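## 3. Recruitment and follow-up of overweight indoor cats

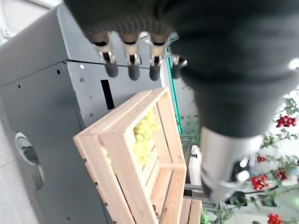 The study drew its cats from the client lists of two small-animal clinics, Fiston and Fenero, which serve neighboring districts and share a laboratory. Both clinics weigh every cat at every visit and enter the weight and a body condition score on the same nine-point scale. A cat could be enrolled if it lived indoors, was between two and eleven years old, and had scored seven or higher at its last two visits. Cats with diabetes, thyroid disease, or kidney disease were left out, as were cats on steroids.

A search of the records gave 462 cats that met the age and score limits. Letters went to all of the owners in May, and 253 agreed to a first visit. The most common reason for saying no was that the cat became too upset in the car. Several owners also said they did not think their cat was overweight, even after reading the recorded score. We did not try to change anyone's mind at this stage.

### 3.1 First visit

Each cat was weighed twice on the same infant scale, and the two readings were averaged. If they differed by more than 50 grams, the cat was weighed a third time and the two closest readings were kept. A veterinarian who had not seen the earlier records gave the body condition score. Blood was drawn only if the cat had no results on file from the past year.

Owners then filled out a short form on feeding. It asked what food was in the bowl, who filled it, how often, and whether any other pet could reach it. The last question turned out to matter more than we had planned for. In homes with two or more cats, many owners could not say how much any one cat ate, so intake for those cats was recorded per household and kept out of the calorie figures in Section 4.

### 3.2 Feeding plans

Cats were assigned to one of two plans by household, so that cats living together always followed the same one. In the first plan, the owner measured the daily ration by weight and split it into two meals. In the second, the ration was the same size but was split into five small meals, three of them placed in puzzle feeders. Rations were set from ideal weight and were adjusted at each visit if the cat was losing more than two percent of its body weight per week.

Owners kept their usual brand of food unless it was a kitten diet. This made the groups less even than a single study diet would have, but the pilot by Vlachou had lost a large share of its cats in the first month to food refusal, and we wanted to avoid that. Treats were allowed up to a tenth of the daily calories. Owners were told to call the clinic the same day if a cat went 24 hours without eating - overweight cats that stop eating are at risk of fatty liver disease, and this rule applied to both plans.

### 3.3 Follow-up

Visits were set every three weeks at the clinic where the cat was enrolled. Owners who could not come in were lent a scale and sent in weights by phone. These home weights were marked in the data set and were not used for the main comparison. Between visits, owners logged meals in the Pulico diary, a paper booklet with one page per day. A page counted as complete if every meal had a time and an amount.

Over the full period, 21 cats were withdrawn. Most of these were owner decisions, usually a move or a new pet in the home. Withdrawn cats stay in the analysis up to their last clinic weight. The data set was closed on 2019-07-07, and weights received after that date were not added - including three from cats whose final visit had been put off by the clinic.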